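Opening, keep it short. I was asked to speak on "getting more from your display wall". I'd like to ask whether you need one.

Start with brightness. Every brochure leads with it. Pronville quotes 748 for its indoor panel and prints it in huge type. Fine. Ask who measured it, on what picture, and after how many hours.

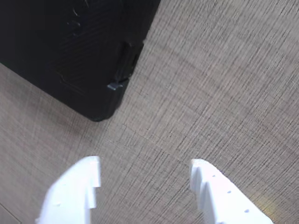

Then the warranty. Read the page on burn-in aloud (slowly). A still logo left up all day is your fault under most of these terms. What did they think a lobby screen was for?

PAUSE. Let them grumble. 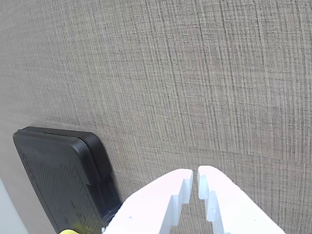
*Black part on the tabletop*

Venwood case. The hotel bought 23 panels and was promised matched colour. By December the left side had gone pink. Semaan sent an engineer, who recalibrated it, and invoiced 440 for the visit. Don't name the hotel.

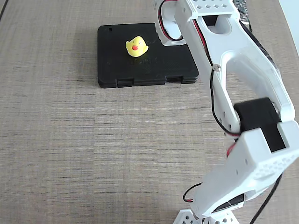 **PART TWO: RUNNING COSTS**

Power figures are quoted at "typical" use. Typical for whom? Get the maximum and work from that. Add cooling. Add the software licence, which Kidness renews every year whether or not you change a single slide.

Skip the bezel section if we're running late. From across a foyer I can't see the gap and I doubt your visitors can. 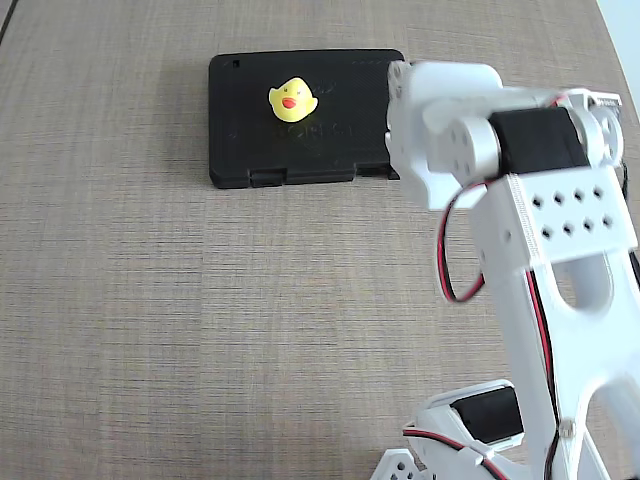

Lama Twal wrote back after the last talk that I was being unfair, that her wall paid for itself in bookings and that a projector would have been useless in daylight. Read it out in full. Then ask how the bookings were counted, and take questions.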